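How to Write a Disclosure Page for Your Email Newsletter

Last updated: Friday, May 31, 2019

If you send a newsletter and sometimes a company pays you to mention its product, your readers must be able to see this easily. Many small publishers put one sentence in the footer and think the work is finished. I did the same for a long time with my own letter, Hidska, until a reader wrote to me and asked which parts were paid. It was a fair question, and I had no good page to send her.

These are the steps I followed after that. I am not a lawyer, so please check the rules of your own country also.

Step 1. Make a list of your money

Open your records and write down every sponsor, every paid link and every free product you have received. Free products count too. My list had a paid placement from Hutgate, a yearly arrangement with Chraibi, and a free account from Dultix which I had almost forgotten.

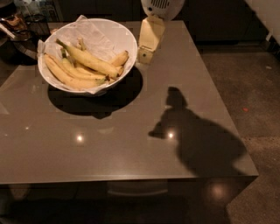

Next to each name, write what you gave in return. Was it one mention, a full review, or a banner at the top? Keep this list in a simple spreadsheet and add a line each time you agree to something new.

Step 2. Choose your labels

Use two labels and not more. Mine are "Sponsored" for text which a company paid for, and "Partner link" for a link that earns me a commission. I had five labels before, and even I mixed them up.

Put the label before the text it belongs to. When it comes after, the reader has already read the paragraph as your own opinion.

Step 3. Write the page

Keep it under 700 words. Mine has 367. Start with the sentence that matters most, for example: "Some companies pay to appear in this newsletter." Then explain the labels, say who decides what is published, and give an address where people can write to you.

Avoid words like "may from time to time receive compensation." If you receive money, write that you receive money.

Step 4. Link to it in every issue

Place the link near the top, in normal size letters. Test it on a phone. In April I sent an issue to about 3000 subscribers with a link to my old draft, and I had to send a correction the same evening.
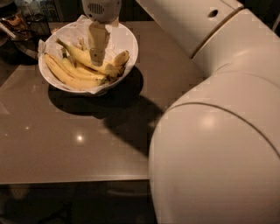

Aishwarya Fernandes wrote to me that one label at the top of the issue is enough for her, and that repeating it before each link makes the letter tiring to read. I understand this, but many people jump directly to the middle of an issue, so I still repeat it.

Step 5. Check it twice a year

Compare the page with your spreadsheet. Remove sponsors who have left, add the new ones, and change the date at the top of the page. If a commission arrangement has ended but the old links are still in your archive, mention that as well.

Filed under: Newsletters, Sponsorship, Getting Started

© 2019 Suryani Yusof | Contact | Back to top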